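I finally did the bathroom cupboard. I've been threatening it since we moved in, and the push came in April when I opened the door to get a plaster and a bottle of mouthwash fell on my foot. It was full. It hurt!

For anyone new, our bathroom is tiny and has exactly one cupboard, a tall thin thing that came with the flat. Four shelves, none of which move. The previous people painted it a sort of porridge colour and I have never got round to painting it anything else. Into this cupboard go two adults' worth of toiletries, the first aid stuff, the spare loo rolls, the cleaning sprays and (until last week) a hairdryer that stopped working before Christmas.

My method, if you can call it that, was to take the whole lot out and put it on the bed. I do recommend the bed, mainly as you then have to finish before you can go to sleep. I put an old sheet down first, which was the best decision of the day, as one of the sun creams had been quietly leaking since our holiday and had glued itself to a packet of cotton buds.

What came out was mostly tubes. Hand cream, foot cream, face wash, hair gel, three toothpastes all open at once, an itchy bite thing, and a Jilness hand balm that Josée Gagnon gave me when I left my old job. I'd saved it for best and then forgotten about it, and it had gone a bit yellow and smelled of crayons. Sorry, Josée. I've learned my lesson and the next nice one gets used straight away.

I know I've written about tubes before, but they really are the worst shape to store. Bottles stand up. Boxes stack. Tubes lie on top of each other and slide, and the one you want is always at the back, and if you stand them up on their caps they go over like skittles the moment you reach past them. I tried a drinking glass on the shelf for a while, which works for two toothpastes and nothing else.

So this time I went for trays. I'd looked at the proper bathroom organisers from Tindia, which are lovely, but it was going to be nearly 70 pounds for a set and I couldn't do it with a straight face. Instead I went down to Godoy, the hardware place by the station, and bought a few cheap plastic ones with a decent rim. The trick is that the tray comes out of the cupboard like a drawer. You pull the whole thing towards you, have a rummage, and push it back. My shelves are 37 cm deep, so please measure yours before you go, and measure inside the door frame as well as the shelf itself. I did not, and had to take one back.

Then it was sorting, and I have opinions on this. I used to sort by what a thing is for, so skin in one place, hair in another, teeth in another. It looks sensible and it lasts about a fortnight. What I do now is sort by how often we pick it up. Everyday things go in one tray on the shelf at elbow height, and sometimes things go in another one next to it. Anything that is neither goes up top or goes away altogether. Gonçalo says his shaving gel is an everyday thing. Gonçalo shaves when there's a wedding. It went in the sometimes tray and he has been very dignified about it.

Part of the job is simply picking up each tube and making up your mind which tray it belongs in before you let go of it. No maybe pile! The maybe pile is how I ended up with a bedspread covered in foot cream at half past nine at night. 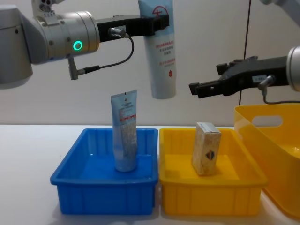
How do you get the last bit out of a tube before you throw it away?

Flatten it from the crimped end with the handle of a toothbrush, pressing down on a hard surface and working towards the cap, then fold the empty part over and hold it with a clothes peg. With thick creams I snip the tube across the middle and scoop out what's left, and the top half pushes back over the bottom as a sort of lid for a few days. I got over a week out of a hand cream that way. Don't do it with anything medicated, just finish that normally and bin it by the date on it.

Big bottles I've moved out altogether. The 500 ml shampoo lives on the edge of the bath now, and the 400 ml refill pouches are in a bag on the back of the door with the loo rolls. The cleaning sprays have gone under the kitchen sink where they should have been all along.

The cupboard shuts. It hasn't shut properly in ages - there was always a corner of something poking out - and I keep going in just to open and close it. I still need to wipe the top shelf, which has a purple ring on it from something I can't identify, and there's one drawer in the bedroom where I may have hidden the hotel miniatures. I'm also on the lookout for sticky labels that survive steam. The Wotangate ones I used in the kitchen peeled off within days in there, so if you've found any that stay put, let me know in the comments.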